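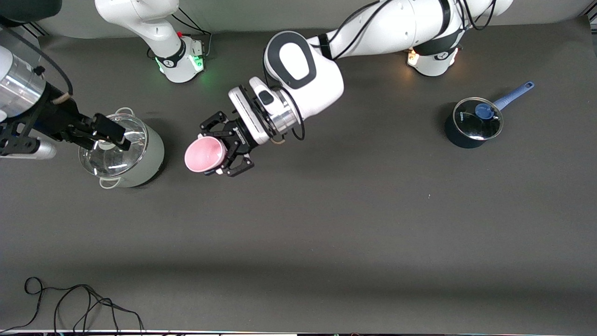

Sticking doors, stiff drawers and squeaks

Songül Akgül
Last updated 2018-04-15

Most of the jobs on this page take less than an hour and need very little in the way of tools. I have done all of them in our house in Flendgate, which has old doors, older drawers and floors that run downhill towards the back. Read the whole section before you start on a door.

Doors that stick

Find out where it is catching first. Close the door slowly and look at the gap between door and frame all the way round. It should be even, about the thickness of a coin. If you can't tell by eye, slip a piece of thin card into the gap and run it along until it stops. Mark the place lightly in pencil.

A door that rubs at the top corner on the handle side usually has a loose top hinge. Open the door, take hold of the handle and lift. If anything moves at the hinge, tighten the screws by hand before you think about planing. More than half the sticking doors I have dealt with needed nothing else.

If the screws turn and turn and never bite, the holes are worn. Take out one screw at a time, so the hinge stays put. Dip two or three wooden matchsticks (heads cut off) or a cocktail stick in wood glue, push them into the hole, snap them off flush and leave overnight. Put the screw back in the morning. For a heavy door, drill the hole out and glue in a short length of dowel, then drill a new pilot hole. You can use longer screws instead, but check that they are the same gauge, or the heads will stand proud and the hinge won't close.

Doors that stick only in damp weather should be left alone until they have dried out. Ours swell from the autumn and are fine again by the end of March. If you plane a door when it is at its fattest you will have a draught all summer. Rub a candle stub down the edge to get you through.

If it still binds in dry weather, use 100 grit paper round a block of wood for a small high spot, and a plane for anything larger. Work from the outside corners towards the middle when you are on the top or bottom edge, otherwise the grain splits away at the end. Take off less than you think, hang the door, try it, and go again. Paint or varnish the bare edge the same day if you can. Bare wood takes in water and you will be back where you started.

Doors that won't stay shut

Look at the marks on the strike plate, the metal plate on the frame. If you can't see any, rub a bit of lipstick or chalk on the latch and close the door. The mark will be above, below or short of the hole.

Out by a hair: file the edge of the hole in the plate. A small flat file does it and you don't need to take the plate off, though it is easier on the knuckles if you do.

Out by more than that: move the plate. Fill the old screw holes with matchsticks as above, then chisel the recess a little longer in the direction you need.

Doors that swing open or shut by themselves are hung out of true. The quick cure is to take out one hinge pin, lay it on a brick or a concrete step and give it one tap in the middle with a hammer. You want the slightest bend. Tap it back in and the extra friction holds the door where you leave it. This only works with hinges that have loose pins — many modern ones don't.

Wooden drawers

Take the drawer right out and empty it. Turn it over and look at the bottom edges of the sides, which do all the sliding. They should be flat and a bit shiny. Look inside the chest as well, at the runners. Brush out the dust and the bits of old wax with a stiff dry brush.

Sand any rough patch with 100 grit, then go over it with something finer. I finish with 600, which is finer than you strictly need, but I like how a drawer feels afterwards. Wipe off the dust and rub with candle wax or a dry bar of plain soap. Wax is better. Soap draws damp and goes sticky after a year or two in a cold bedroom. I have also used Prellov, a hard furniture wax in a tin, and it lasts well, but a white household candle costs pennies.

Don't use cooking oil or spray oil on wooden runners. It soaks in, swells the wood and collects fluff.

If the drawer rocks or tips as you pull it out, the runner on one side has probably worn into a groove. A strip of thin hardwood glued into the groove will bring it level. Let the glue set fully with the drawer out. Drawing pins pushed into the runner near the front are an old trick and they do work for a light drawer. Use the flat brass sort.

Drawer bottoms that sag can often be turned over. They usually slide in from the back and are held by one or two small nails. Pull the nails, slide the panel out, flip it, slide it back and nail it again. If it has split, glue a piece of canvas or old sheet over the crack on the underside with PVA.

Metal drawer runners

Kitchen drawers mostly run on metal. Clean the channel with an old toothbrush and a drop of washing-up liquid on a damp cloth, then dry it. Crumbs are nearly always the trouble. A light wipe of silicone spray on a rag will do for plain roller runners. Soft-close runners are best left dry unless the maker says otherwise.

If a drawer front sits crooked, look for small plastic wheels, levers or slotted screws under the front corners of the drawer box. Give each one a quarter turn and close the drawer before you do any more. It is very easy to chase a crooked front round in circles.

When a runner is bent or has lost its bearings, replace the pair. Unscrew one and take it with you to the shop. Measure the length closed, and note how it fixes, at the side or underneath. Ours were stamped 1422 on the back and that was enough for the man at Szűcs in Kirby to find the match, even though the kitchen was fitted by people who are no longer in business.

Cupboard doors

Modern sprung hinges usually have two or three screws you can adjust. The one nearest the front edge moves the door left and right. The one further back moves it in and out. Up and down is either a separate screw or the slots in the mounting plate, which you loosen, shift and tighten again. Start with a door at one end of the row and work along.

If the hinge has torn out of the chipboard, matchsticks won't hold. Use a hinge repair plate, a flat piece of steel that spreads the load over sound board. They cost very little and go on with a screwdriver. Fill the torn part with two-part wood filler first if it has crumbled badly.

Squeaks

Hinges: put an old cloth underneath, work a drop of light oil in at the top and swing the door a dozen times. Wipe off what runs out. If it has come back within a week, take the pin out, clean it with wire wool, wipe it with petroleum jelly and put it back. Do one hinge at a time.

Floorboards: walk slowly until you find the noise, then get somebody else to stand on it while you kneel and look for the board that moves. Talcum powder brushed into the joint will quieten two boards rubbing together. A loose board needs a screw into the joist. Check for pipes and cables before you drill or screw into any floor, and don't guess. Follow the line of the existing nails to find the joist, and keep the screw short enough that it goes no deeper than it must.

Stairs: if you can reach the underside, look for the small wooden blocks glued into the angle between tread and riser. One will often have dropped off. Scrape off the old glue, put on new, rub the block into place and leave it. Keep off that stair until the next day.

Beds: tighten every bolt, then put a scrap of felt or a bit of old candle wherever a slat touches the frame.

What I keep in the box

Two screwdrivers of each kind, a small flat file, a block with sandpaper wrapped round it, wood glue, a box of matches, candle ends, light oil, silicone spray, a 7 mm drill bit for the dowel I use, and the dowel. A pencil, which is never there when I want it.

Painted-over screws come up often enough to mention here. Scrape the slot clean with the corner of an old screwdriver and give the handle a sharp knock with a mallet before you turn it. If the slot is already chewed, lay a wide rubber band over it and press hard. After that it is a matter of drilling the head off.

Sash windows are on their own page, as are locks.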